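Kimero Hand Module KH-5
Five-finger end effector for mobile and fixed arms

Product page and service notice
Last revised December 20, 2025

Status: available. Units with thumb drive revision 2 are subject to the service notice on this page. Read it before returning an affected hand to use.

Overview

The KH-5 is a five-finger hand for household and light handling work. It mounts to the Pallau wrist flange and takes power and data through a single connector. Left and right versions are mechanically mirrored and are not interchangeable. The hand is supplied with calibration data stored on board; no separate file has to be loaded after a swap.

Specifications

Fingers: 5, including thumb
Versions: left, right
Wrist interface: Pallau flange, bolted
Control: position, current-limited
Status output: per finger, with fault code
Spare part, thumb drive kit: KH-824

Service notice: thumb fails to release (fault 824)

In November, Türkmen, our service partner, reported hands that closed on a soft object and did not open on command. The four fingers returned to the open position. The thumb stayed where it was, and the controller logged fault 824. In each reported case the arm continued its planned retreat with the object still held between the thumb and the palm.

The fault was reproduced on the Clalberg test floor. It occurs when the thumb meets an edge that yields slightly and then springs back, loading the drive in reverse while the current limit is active. The revision 2 drive can lock in this condition. Footwear is a common trigger: the heel is thick, the opening is deep, and the thumb often makes contact before the fingers do. Rigid objects have not produced the fault.

A tidying task at a shoe rack includes the approach in question. The fingers point toward the slipper while the thumb lies across its heel, at the front edge of the shelf.

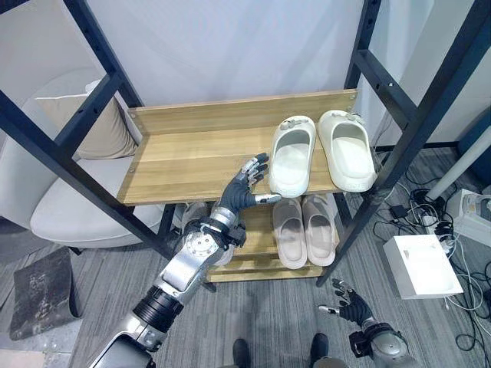
Risk

A locked thumb does not close further. The hazards are a dropped or dragged object, a pulled rack or shelf, and pinching if a person tries to free the object by hand while the drive is powered. In two-arm installations, the second arm does not stop on fault 824 unless the shared stop option is enabled. It is disabled by default in firmware before 200.

Affected units

All KH-5 hands, left or right, with drive revision 2. The revision is the last digit on the label inside the wrist cover. It can also be read from the status page of the controller under Hand, Details. Revision 3 and later are not affected.

Interim measures

Until the drive kit is fitted:

1. Update the controller to firmware 200 and enable shared stop.
2. Set the thumb to close last in all grasp routines for shoes, slippers, and cushions.
3. Set retreat on fault to Hold.
4. Keep people out of reach of both arms while a routine is running.

Freeing a locked thumb

Press the emergency stop and disconnect power at the wrist. Do not rely on software disable. Support the object, then turn the manual release at the base of the thumb counterclockwise until the joint moves freely. Do not pry against the thumb tip; the link behind it will bend before the drive gives way. After release, run the homing routine with the hand empty. If fault 824 returns during homing, take the hand out of service.

Repair

Kit KH-824 contains the replacement drive, two seals, and a new revision label. It is free of charge for affected units. Fitting requires removal of the thumb and should be done by Türkmen or a trained technician. Recalibrate the thumb after fitting. Order with the hand serial number; one kit is needed per hand.

Firmware 200 reduces how often the fault occurs. It does not replace the repair.

Related items

Pallau wrist flange, left and right
Fingertip set, black
Shared stop cable, two-arm
KH-5 installation manual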